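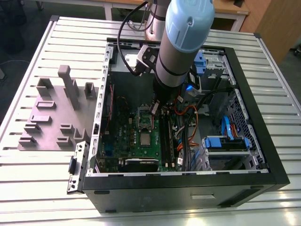 The arm over the open tower, gripper just above the processor socket. The gray printed plate on the left holds the fixtures.

Gathering Examples for the PC Bench, Start to Finish

Updated 2018-01-18

If you have just joined the Gumik project and you have been handed a key to the bench room, welcome! This page is for you. It covers how we collect the examples the learning system trains on, from setting down the computer to saving the last file of the session. I have tried to write it the way I would say it if I were standing next to you, so it rambles in places, but I would rather you have too much than too little on your first day.

You don't need to know how the learning side works to do this well. What the model wants from you is plain enough: many clean runs of the same small job, each one a little different from the last, with an honest label on every one.

Before you start

Give yourself a good half hour the first time. Log in to the Gumik recorder with your own account (please don't borrow somebody else's, we sort by operator later on) and open the session sheet. Write down the case, the board and the task name. The task names are on the list in the Grosanow folder, and they need to be spelled exactly as they are there. We once had "seat memory", "memory seat" and "seat mem" living side by side for weeks, and it was a dull afternoon putting them back together.

Setting up the case

1. Lay the tower on its side on the rails with the side panel off and the open face up. The front bezel should face you.

2. Push it gently by one corner. If it slides, tighten the stops and try again. A case that creeps a hair with every run will spoil a whole session, and you won't notice until you play it back.

3. Look at the loose wiring. The power cables are the great troublemakers. They don't have to be pretty, and in fact we like them a bit untidy, the way they are in a real used computer. But the space over the socket and the memory slots should be open enough for the gripper to come straight down.

4. Set the fixture plate to the left of the tower. Each part goes in its own holder, and it should sit all the way down.

5. Run the camera check on the recorder. You want the socket and the slots both in view from the camera on the arm when the gripper is at its start height. If a black cable from the arm is hanging across the view, clip it back up before you go on.

Recording a run

Bring the arm to the start pose and press Record. Wait a breath before you move. Then guide the arm through the job at an easy, steady pace: down to the holder, close, up, across, down to the board, release, back up to the start. Wait another breath and press Stop.

That little pause at each end matters more than you'd think. The trimming script looks for it, and runs without it get cut in funny places.

Try to move as though you were showing a friend how to do it. Fast and jerky is no good, but neither is creeping along a millimeter at a time, and new people nearly always creep! If you fumble a little and then put it right, keep the run and tick "recovered". Those are lovely to have. The system learns a great deal from seeing a near miss straightened out. If you drop the part altogether, stop, tick "failed" and leave the file alone. We keep the failed ones too.

Mixing things up

Do 40 runs to a set. After each set, change one thing and only one. Shift the case slightly along the rails, or swap the part into another holder that fits it, or move the cable bundle, or dim the room lights. Write the change on the sheet right away, while it is fresh in your mind.

The temptation is to find a comfortable arrangement and stay with it, and I understand that very well, having done it myself. My first batch at Sarel was beautiful to look at and nearly useless, every run a twin of the one before. The arm did splendidly until the tower was moved over by the width of a finger.

Checking your work

At the end of the session, play back the first run, the last run and a few in between at double speed. You are looking for a case that has drifted, a blocked camera, or a label that doesn't match. Fix labels in the sheet and never in the file name. If a run is bad for some reason the labels don't cover, put a few words in the notes column. Plain words are fine. "Cable got caught" tells us everything.

Then upload. The counter on the Gumik page will go up after the nightly check. We stood at 1516 accepted runs at the last count, and the goal for the memory task is 2000 by the end of February, with the socket task to follow on the same bench.

A few odds and ends

Keep your hands out of the case whenever the arm is live. Press the stop button first, every time, even to nudge one wire.

If the gripper starts letting go late, clean the finger pads with a dry cloth and do two practice runs before recording again.

The Hollmann fixture drawings are in the shared folder, should a holder crack and need printing again. Use the newest file and write the print date on the underside of the plate in pencil.

Leave the case on the rails when you go. The next person will want to find it where your sheet says it is.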